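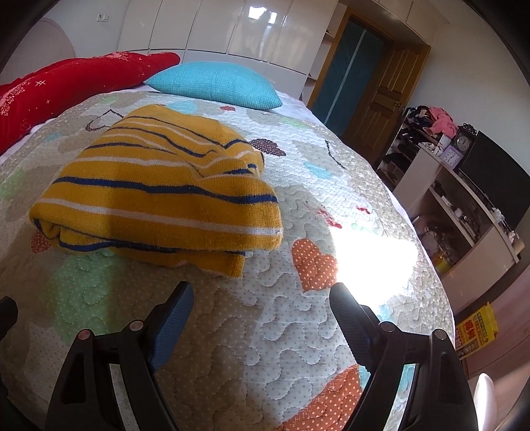 We've had a fox living under the shed on Huanca Street since April, and I have become one of those people who talks about "her" fox. Marit Westerberg, two doors down, spotted it first and called me at 7 in the morning, whispering as if it could hear her through the phone! My mother would have had plenty to say about wildlife at that hour, and she'd have said it from under a quilted bedspread much like the light gray one with the wavy stitching and the little white dots (hers had the same sort of meandering lines, and I used to trace them with a finger when I was sick).

Anyway, the fox. The neighborhood split pretty quickly. Abelardo Apaza keeps eight hens and wanted it trapped, and I do understand, he's very fond of those birds. Amparo Arango called the county, and a patient man there told her that a fox raising kits will usually move along by itself once they're big enough, and would we please bring in the cat food at night. Well, that was me. I'd been leaving two bowls on the back step for years.

So the bowls come in at dusk now, and Abelardo has put a proper latch on the coop, plus some wire dug in along the bottom. I still sit at the kitchen window with my tea around 8 and watch the gap under the shed. Last night I saw one pair of ears, and then Marit's porch light came on and they were gone.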